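Leftover solvent and stain from a small workshop – do I need an EPA number or what?
Asked in: Waste and Recycling > Small Business

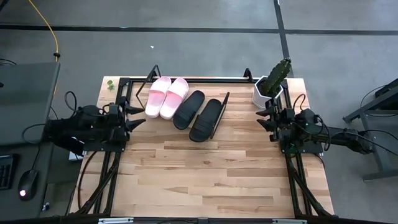

Two pairs of slides, one pink and one black, on a wood tabletop.

Hi all, first post, so be gentle. I run a little furniture refinishing shop out in Coddale, just me and a part-timer, and I've been letting old product pile up in the back for longer than I want to admit. It's mostly spent mineral spirits, a few cans of oil stain with an inch of sludge in the bottom, one five-gallon pail of stripper that went off, and a metal can of oily rags.

I called the county household drop-off and the guy asked if it came from a business. I said yes and he said they can't take it, end of conversation. Then I called a hauler called Besson and they wanted my "generator status" and a waste profile before they'd give me a price. I have no clue what my generator status is. I have a generator, it's a Honda, I'm guessing that's not it.

So what am I? Do I need to register with somebody before they'll pick up? And how worried should I be about how long it's been sitting there? I make maybe 8 gallons of dirty solvent in a normal month, less in winter. The pickup minimum they quoted me was $400, and that hurt a bit.

3 answers

Answer 1 (marked helpful by 26 people)

You're very likely a VSQG, very small quantity generator. The federal cutoff is 100 kilograms of hazardous waste a month, or 220 pounds if you think in pounds like I do. Mineral spirits run between 6 and 7 pounds a gallon, so your 8 gallons is well under, even with some stain sludge on top. You go by what you generate each month, though there's also a cap on what you can have on site at one time (1,000 kg, so 2,200 pounds), and it doesn't sound like you're anywhere close.

At the federal level a VSQG doesn't need an EPA ID number. Your state might see it differently! Some of them want everybody to have one, and some haulers won't touch you without one no matter what the rule says. Call the state environmental agency and ask for the small business assistance person. I put that call off for a year thinking it would get me inspected, and it was a very nice woman who mailed me a folder.

What you do have to do is figure out which of your wastes are hazardous and send them someplace that's allowed to take them. Spent mineral spirits usually end up as ignitable, D001, depending on the flash point, so dig out the safety data sheet. Same for the stripper – if it's an old methylene chloride one, tell the hauler up front, because it changes where it goes and what you pay.

A few things I'd do this week if it were my shop:

Put a label on every container saying what's in it. Mine say "spent mineral spirits" in paint marker and the driver has never complained.
Keep lids closed. No funnels left sitting in the bung.
Don't pour the stripper in with the spirits to save a drum. I did it once and the whole drum got priced like the worst thing in it.
Get the rags into a proper self-closing can if that's not what you've got. Linseed and stain rags can heat up all on their own, and I'd worry about those before anything else on your list.

On the money, ask the county if they do a business collection day. Ours has one in October and I paid less than half of what a private pickup would've run me. You have to book ahead and they're picky about container size.

Answer 2

Just leave the cans open outside till it all dries up and throw it in the trash, that's what we always did with paint.

 Reply to Answer 2: Please don't do this with solvent. Letting hazardous waste evaporate to get rid of it counts as illegal disposal, and it doesn't matter how small you are. Latex paint is a whole other thing.

Answer 3

Agree with the first answer. I'd add that you should get 2 quotes, not just Besson. I've used Feneo for our print shop and they do a milk run where they hit several small places in one day, so the minimum was lower. They filled out the profile form for me too, I only had to send the data sheets and sign it. Zarkden was cheaper on paper but then there was a fuel charge and a drum charge and a charge for I don't even know what, so read the whole quote.

Also keep your paperwork! I have a binder with every receipt and manifest. You may not strictly need one at your size, but my landlord's insurance asked for it when we renewed the lease and I was glad I had something to hand over.

Comment from the asker: Thank you both (the first and third ones, ha). Left a message with the state office. The rag can does not self-close so I'm ordering one tonight. Does anybody know if the empty stain cans can go in scrap metal if they're dry inside?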